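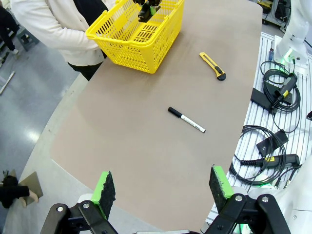 Grovitz, January

A utility knife, also called a box cutter, is a hand tool for opening cartons and cutting paper or thin card. Many types have a plastic body and a slider — the thumb pushes it, and the blade comes out. On a packing table it is commonly kept together with a marker, for writing on the closed carton, and a plastic basket, in which small goods are collected. Yellow is a frequent color for such knives, as it is easy to find on a brown table. In the Zenwood packing manual, Abdelkrim El Ouafi gives the knife 4 pages of 226.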